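Zwei Greifer im Vergleich

Ein Greifer ist die Hand eines Roboters. Viele Greifer haben nur zwei Finger. Ein Motor schiebt sie zusammen oder auseinander. Der größte Abstand zwischen den Fingern heißt Öffnungsweite.

In der Werkstatt von Rekel prüft die Technikerin Dineo Pillay zwei Modelle. Sie heißen Zarton und Kurness. Der Zarton hat harte Finger, der Kurness hat weiche Fingerspitzen.
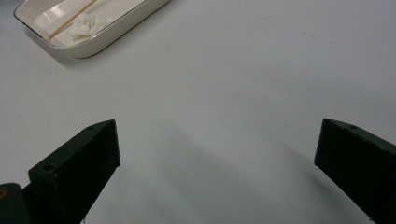 Jeder Greifer muss fünf Aufgaben lösen. Er soll zum Beispiel ein dünnes Stäbchen aufheben und wieder ablegen. Jede Aufgabe wird 200-mal wiederholt. Ein einzelner Versuch sagt wenig aus, denn er kann zufällig gelingen.

Dünne Dinge sind schwierig. Die Finger müssen genau an der richtigen Stelle schließen. Drücken sie zu schwach, rutscht das Teil weg. Drücken sie zu stark, kann es zerbrechen. Die Kraft wird in Newton gemessen. Der Zarton drückt bei diesem Test mit 8 Newton.

Eine Kamera nimmt jeden Versuch auf. Danach trägt Dineo Pillay das Ergebnis in eine Tabelle ein: gegriffen, verrutscht oder verfehlt.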